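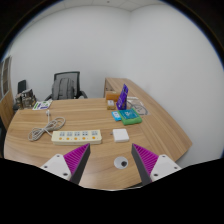

Spring put-away for the walk-behind snow blowers, for anyone else who runs a small facilities shop. I look after the grounds equipment for the town of Dornville and we do this every May, a bit late this year. The paperwork comes first. I do it at a desk with a curved front and a light wood-grain top, and I don't go out to the garage until I have the service sheet for every machine.

We have 10 machines. Each sheet gets the hour meter reading, the shear pins used and anything the operators wrote down over the winter. "Pulls left" is a useful note. "Acting up" is not.

Fuel next. We either run the tank dry or fill it and add stabilizer, depending on what the manual says for that engine. Pick one and write it on the tag. Two of ours sat half full last summer and both needed carburetor work in November.

Before anybody touches the auger or the chute: engine off, key out, spark plug wire disconnected, wait for everything to stop. Use the clean-out tool even then. An auger under tension can move when a jam lets go, with the engine off.

Change the oil now, while you remember. Old oil sitting all summer does the engine no good. So-yul Baek does ours and puts the date on a strip of tape on the shroud. The last one reads May 19, 2024.

Scraper bars and skid shoes: flip them if they have a second edge, replace them if they don't. Ours wear faster on the school sidewalks, which are rough concrete. We keep over 33 shear pins in the bin and reorder before fall. Don't use a hardware store bolt in place of a shear pin. It won't break when it should and the gearbox will.

Someone asked about the battery-powered Zernero units. Packs come off and go on an indoor shelf at partial charge, per the manual. Don't leave them on the charger in a hot shed until fall.

Fadwa Bennani is running the operator refresher again in November. Seasonal staff need it too, even if they ran a machine last year. Sign-up sheet is by the time clock.

Blowers go along the back wall, mowers to the front. Tire pressure on the mowers tomorrow.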